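Fustport Unit 9, Bench and Shelf Safety Check
Completed September 30, 2019
Checklist version: Salian, the long one
Marks used: OK / FIX / WATCH

1. Floor and aisle
Aisle clear from door to bench: OK
Fire exit opens fully: OK
Mats flat, no curled corners: FIX
Comment: The mat by the sink has curled up again. I put a heavy catalog on it in February and the catalog is now the trip hazard. Order a new mat and let the catalog retire.

2. Work surface
Wood free of splinters and lifted strips: OK
Surface wiped, nothing sticky: OK
No small items that can roll: FIX
Comment: Small round things don't stay where you put them. Please use the dish. It was bought for this and has so far held one paper clip and a mint.
No boxes left out without a home: WATCH
Comment: I asked what was in the plain one and got three answers. Whoever owns it, write on it. Any side will do, they are all available.

3. Slatted shelf
Stands level, no rocking: OK
Comment: Pushed it at each corner. It is sturdier than the one from Didov, may it rest in the dumpster.
Slats sound, no cracks: OK
Legs and lower bar tight: WATCH
Comment: One screw on the back leg took a quarter turn. Check again next time. If it takes another quarter turn I will start to take it personally.
Heavy items down low, light items on top: OK
Boxes set square on the slats: WATCH
Comment: A small package with one corner in a gap between slats will tip when its neighbor gets pulled out. Turn it the other way. I have moved the same one twice and someone keeps moving it back.
Labels face out: WATCH
Comment: Better than last time, when the shelf was a wall of bar codes.

4. Cables and power
No cables across the aisle: OK
Power strip off the floor: OK
Plugs fully seated: OK
Strip not plugged into another strip: FIX
Comment: It was. I unplugged the second one and wrote down the name of the person who groaned.

5. Supplies
First aid kit complete: FIX
Comment: Plenty of eye wash, no bandages. Reorder on form 2185, which asks for a reason. "We used them" was accepted last year.
Fire extinguisher tag current: OK
Gloves in more than one size: FIX
Comment: We have small. We have had small for a long time.

6. Paperwork
Last check posted by the door: OK
Items from last check closed: WATCH
Comment: All but the mat. See the top of this page.

Fixes are due within 30 days. Copy goes to Lavanya Menon at Zerkska, room 1230, who reads the comments and sometimes answers them in pencil. 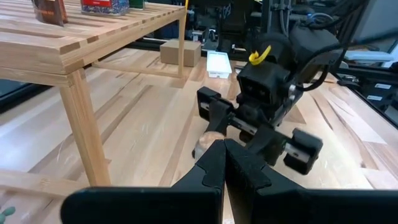
Benedicta Nartey
Bench and Storage Inspector, Fustport

For items 2 and 3: packages sit on top of the slatted shelf, the dark brown box and the one with the red and blue label among them. The plain cardboard box is past the shelf, next to something flat and white that also needs a name on it. The little round wooden piece goes in the dish.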